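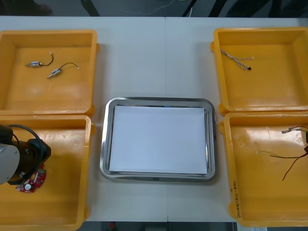
Who was pitching for Drimley when the rain quit? Chibuzor Akpan, 18 years old and grinning like he'd found money!

He had never started a game for the town team, and Rurkalel had the best bats in the county (ask anyone over there, they'll tell you). Over 300 people stayed in their seats with wet shoes.

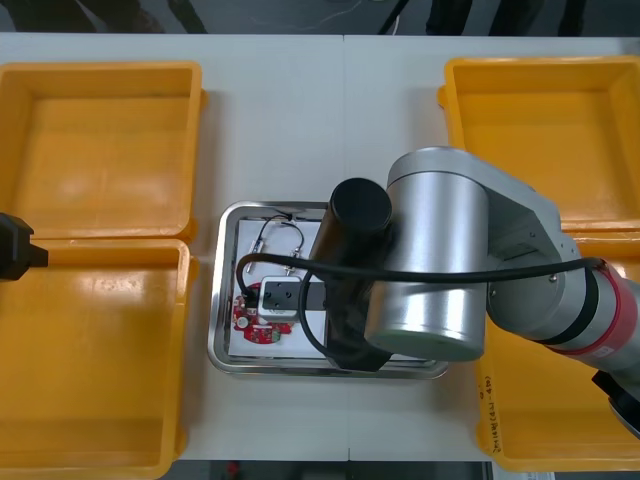

First pitch, strike. Second pitch, strike. By the sixth he had 11 strikeouts, and old Attila Csonka was banging the dugout rail so hard that his cap fell off.

"Throw the slow one!" he hollered.
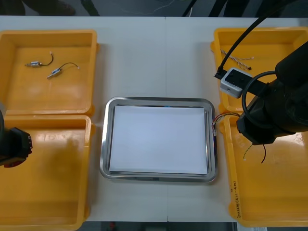 Chibuzor threw the slow one. The batter swung early, laughed out loud, and tipped his helmet toward the mound. What a night – and we still had three innings to play!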